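Building a Two-Arm Bench in a Shared Workshop
Course handout, session 2
Sérgio Mota, January 2025

Welcome back, and thank you all for the kind notes after the first session. Several of you asked whether you need a proper lab before you can put two arms on a table and have them do something useful. You don't! We put ours together at the Drekano workshop in November, on a table that had seen plenty of other projects before, and most of what I want to talk through today is the dull, lovely business of bolting things down well.

Start with the frame. The arms pull on whatever they're mounted to every time they change direction, and a table edge on its own will give a little. We ran a long rail across the back and side rails toward the front, with diagonal struts near the front corners, and put the mounting plates on the sides. Tighten the plate bolts by hand first, square everything up, then go around again with the wrench (I skipped the squaring the first time and had to take the whole left side apart, so please learn from my lost evening).

Next come the cables. Leave a generous loop at each joint that bends, and move the arm by hand through its full reach with the power off. If a cable goes tight anywhere, you want to find out now.
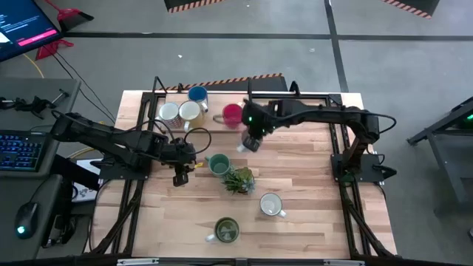 Figure 1. Both arms over the table during the mug exercise.

Mugs make very good practice objects, and everyone has a few to spare. Try to bring colors and patterns that differ, turn the handles every which way, and use a low shelf at the back so the arms have to work at two heights. A bit of greenery among them makes the reach more interesting, too.

Keep a log from the very first day. Ours lives in a plain spreadsheet we call Ternance, and it has 2,046 rows now, many of them just saying "missed the handle." I'm fond of every one.

For next time: sketch your own frame on paper, mark where each arm will sit, and plan a run of 20 tries with one mug. Read the Leitão notes on cable routing if you have the time.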